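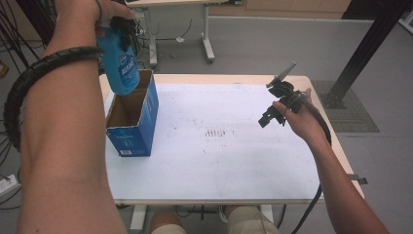
The blue bottle and the blue box, at the white table.

The Table at Ongart

The bottle had to go into the box last, because my aunt wanted it to come out first. This was her rule for moving house. The thing you need on arrival goes on top, and what you need on arrival is always the thing for cleaning.

She had moved many times and I had moved only 2 times, so I did not argue with her. I held the bottle above the box and I asked, "Now?"

"Not yet," said my aunt from the kitchen. "First the table."

The table was the one we were leaving behind. It belonged to the flat, and the flat belonged to Mr Chibuzor Adebisi, who lived on the ground floor and had let us have the rooms for less than he could have asked. The table had a white top and an edge the colour of light wood. My uncle had written his letters at it. Later, when he was not writing letters any more, my aunt had done her repairs at it, the zippers and the hems and the linings of other people's coats.

Near the middle there were some small marks, dark, between brown and red. They stood one beside the other like somebody had been counting days. To the left and to the right of them there were specks of the same colour, but fewer. In all the years I ate my breakfast there I had never asked what they were. When I was small I put my bowl on top of them. When I was bigger I put my school books on top of them.

"They will not come off," I said.

"Did you try?"

"I sprayed and I wiped. I did it three times."

She came in with a tea towel on her shoulder and looked. She put her finger on the first mark and moved it along to the last one, slowly, as you do when you read in a language you are still learning.

"It's your uncle's ink," she said. "He had a pen from Havurholm, a very bad pen. Before he could write one word he had to strike it on something. He was supposed to use the back of an envelope."

"And he used the table?"

"When he was thinking, he used the table."

I had believed it was nail polish, or the juice of some fruit. I told her this and she laughed, and then she stopped laughing and went to the window to see if the van had come. It was not there. The man from Verex Removals had said two o'clock, and on the telephone he had also said that in February nobody should trust two o'clock. The snow on the street was old and had the colour of dishwater.

"Mr Adebisi will want it clean," I said.

"Mr Adebisi will want to know about it. That is a different thing. Go and get him, please."

So I put the bottle down and went. There are 18 steps from our door to his door, and I know it well because I used to jump them. He opened before I knocked. He was wearing his coat and his good hat, although he was only going upstairs, and he climbed behind me with one hand on the rail.

My aunt had taken off the tea towel and made her hair tidy. She showed him the table. She said that the top was not in the condition in which we had received it, and that she would like to pay for this. She had the envelope ready. I knew how much was inside, I had seen her count it the night before. It was 105 dollars, and the five was in coins.

Mr Adebisi bent down until his hat was nearly touching the wall. He looked for a long time at the marks.

"This is from his pen," he said.

"You knew about it?"

"He used to write to my brother for me. You did not know this? My brother had a quarrel with the people at Zudham, over his wages, and I have no patience for letters. Your husband wrote every one. He sat there and I sat here." He touched the back of the chair. "He would hit the pen, tac, tac, tac, and then he would write something so polite that they had to answer it."

"Did they pay him?" I asked.

"In the end they paid. Not everything."

My aunt held out the envelope. Mr Adebisi put his hands in his coat pockets, both of them, and kept them there. She held it out a bit longer. I think each of them would have stayed like this until the evening, but then we heard the van in the lane, going backwards and making its noise.

"Leave it dirty," said Mr Adebisi. "The next people can put a cloth."

After that everything went fast. The driver had a boy with him who took the stairs at a run with our lamps under his arms. The mattresses went, and the sewing machine in its blanket, and the long mirror that my aunt would let nobody carry but herself. I went from room to room and picked up what was forgotten: a coat hook, a button, the little key for the radiator.

When I came back to the table the blue box was still on it, on the left side, open. I had forgotten it myself. The bottle was beside it with the trigger turned to the wall.

"Now?" I called.

"Now," said my aunt. She was already on the stairs.

I put the bottle in, and it stood well. Then I took from my pocket the pen that I used for school, a cheap one, and I looked at the door. I hit it one time on the white top, next to the last mark. It didn't leave anything. It was a good pen, I suppose, or it was empty. I carried the box down, and Mr Adebisi held the street door open with his foot, because he had his hands still in his pockets.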